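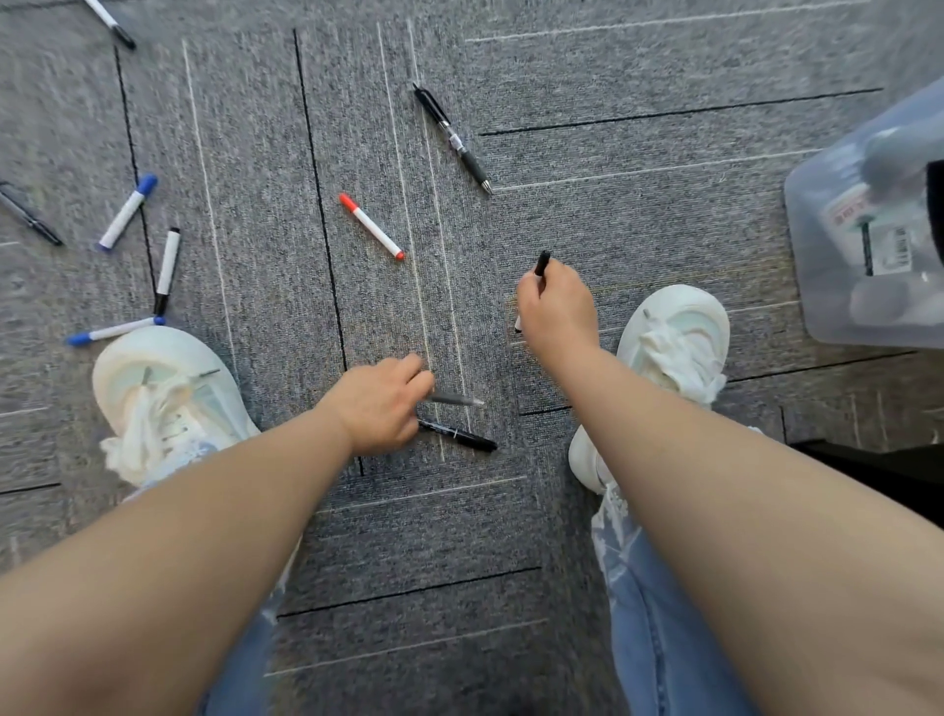 Fig. 4: Pens and markers on the carpet tiles.

Section 3: Setting up the awareness day stand

1. Book your pitch with the Barklow campus office by 03/08/2020. The physiotherapy students will want the one by the café. So will everyone else.

2. Unfold the Unnithan posture board and lock both legs. Caution: it weighs more than the brochure believes. Lift with two people, bending the knees you are about to lecture others on.

3. Put out 40 leaflets at a time. The full box holds 275, and draughts are keen readers.
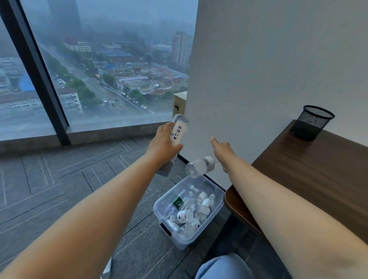 Fig. 5: Water bottles and clear storage bin.

4. Hang the college banner at eye level.

Note: the banner says "Founded 1972". The Preltville one has a different year. Do not hang both.

5. Return the signed checklist to room 52.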